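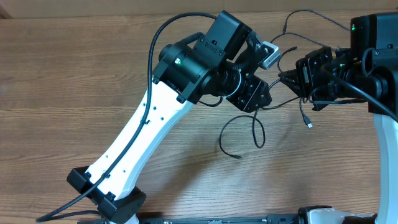 Thursday, January 23, 2020. Ink wash tests for the silhouette booth, round two. Still trying to settle which black goes on the road for party jobs. Last batch of cards curled and two of the blacks went brown when thinned. Judged everything on the wood tabletop this time, the medium-brown one with the long streaky grain. Not ideal, warm wood makes every gray look bluer than it is. Also the right side gets stronger light and looks washed out there, so swatches read paler at that end. Put a sheet of white card under everything after the first row. First row doesn't count.

Blacks tried: Brullstead carbon, Drodedach lamp black, and the leftover bottle with no label (Lorna thinks it's old Brullstead, I don't).

Carbon, straight: good, dense, edge stays crisp. Thinned one to four: goes a bit green. Fine for hair, not for cheeks.

Lamp black, straight: slightly dusty. Thinned: lovely. Real soft gray, no rings. But slow. Timed it at just under six minutes before I could touch it w/out a smear, and a guest is not going to stand there six minutes holding a wet card and a drink.

No label: streaky. Threw it out. Should have done that in the fall.

Hair dryer on low brings lamp black down to a minute and a half. On high it pushes the wash around before it sets. Tried it on a finished one and got a chin with a beard. Low only. Parveen says the dryer is too loud next to a band. She's right for weddings, maybe ok for trade shows.

Paper. Three stocks:
Maglaya smooth -- curls, every time, toward the wet side
Maglaya cold press -- lies flat, takes the wash nice, brush skips on fine stuff like eyelashes
The cheap pad from the craft store -- pills if you go back in. No.

Going with cold press and doing lashes last, with the pen, once dry. Cut down to card size it works out ok on cost if we buy by the big sheet. Trimming is a pain. Blade was dull, first stack has furry edges, kept those for practise.

Counts, for the order: 416 cards on hand, of which 30 furry. Bustilstead job wants 200 guests covered over one evening. That's two of us drawing plus somebody on envelopes. At the pace Lorna and I did in the dry run (profile in pen outline, fill, one wash, done) I get under four minutes each if the person holds still, five if it's a kid. Two artists, four and a half hours, comes to 120 at most. So either we do couples on one card or we tell them 120. Need to write to them before they print it on the program!! Couples on one card is faster than two cards, but not by as much as I hoped, the overlap where the foreheads meet eats time.

Idea from Parveen: skip the wash completely for big crowds, solid black only, keep wash for small parties where they're paying for it. Tried four that way. Look good. Look like proper old silhouettes, less like my stuff. Glasses are a problem -- solid black you lose them, have to leave a sliver of white for the lens. Ponytails are easy. Hats are a gift.

Brush notes: number 6 round is doing nearly all the work. Number 2 for collars. The tip on the old 6 is split, ok for filling, don't outline with it. Marked the handle with blue tape.

Envelopes: the windowed ones stuck to a card that felt dry. Put tissue in between or leave open ten min.

To do
order cold press, big sheets, two packs
new trimmer blade
email Bustilstead re numbers, offer solid black for the full 200?
ask Lorna if she's free in April for the school thing
try carbon and lamp black mixed half and half, see if the green goes away
sign needs redoing, it still says color portraits and we dont do those anymore

Mixed a small jar of the half and half before packing up, lid's labeled. Swatch is on the shelf with the others, check it tomorrow.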